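Ticket: Bike rack order, Stundholm campus, anchor fit and finish complaint
Product: Grinasham wave rack, surface mount, galvanized
Status: Resolved, one item open
Opened: 05/09/2025
Order value: $3,870

Problem as reported
Customer ordered 6 wave racks for the Stundholm site, surface mount feet. Delivery was complete. On installation the crew found that the foot plates on two racks would not sit flat on the slab. When the anchors were torqued down, the end loops leaned toward the building. Customer also reports white powdery spots on the lower bends and asks whether the coating has failed.

Site details
Slab: broom-finished concrete, pitched to a drain on the east side.
Anchors: wedge type, supplied with racks.
Finish: hot-dip galvanized, no powder coat.
Rack weight: 62 lbs each.
Installer: Thorlacius crew, using their own drill and bits.

Entry 1
Asked for the slab pitch at both problem racks and for the hole depth. Also asked whether the hole dust was blown out before the anchors were set. Told customer not to torque the anchors any further.

Entry 2
Customer replied. Pitch is steeper near the drain, and the two leaning racks are the two closest to it. Holes were drilled to the depth on the sheet but not cleaned. Foot plates checked with a straightedge off the slab and found flat. The plates are not bent, so no replacement racks will be sent under warranty.

Entry 3
Instructions sent to installer:
Back off all nuts on the two leaning racks. Do not pull the anchors.
Level the top of the rack across the loops, then along the length.
Fill the gap under each plate with stainless horseshoe shims. Do not use plastic shims or washers stacked on edge.
Tighten opposite corners in turns. Recheck level after each pass.
Grout any open gap under the plate. Use non-shrink grout mixed to a minimum of 4,000 psi.
Where an anchor spins in the hole, abandon that hole and contact us for a relocation plate. Do not redrill next to it.

Entry 4
Finish question. The white deposit is wet storage stain. It forms when new galvanized parts are stacked tight and moisture stays between them. Customer confirmed the racks were stored under a tarp at the Preresov yard for most of August before installation. Light stain does not affect the life of the coating. Remove with a stiff nylon brush and clean water, then let dry. No wire brush, no acid cleaner. If bare steel shows after brushing, send the location and size of the spot and we will specify a zinc-rich touch-up.

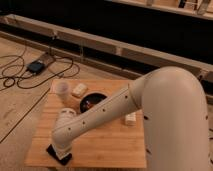 Entry 5
Installer reports both racks shimmed and level. One anchor on the rack nearest the drain spins and will not hold. Relocation plate shipped at no charge, along with a replacement anchor and nut. Rack is to stay taped off until the plate is in.

Entry 6
Customer brushed all racks. Stain came off except for a dull gray mark on one bend, no bare steel. No touch-up needed. The mark should blend as the rest of the zinc weathers.

Open item
Confirmation of relocation plate install on the drain-side rack. Ticket closes when the torque reading is received from the installer.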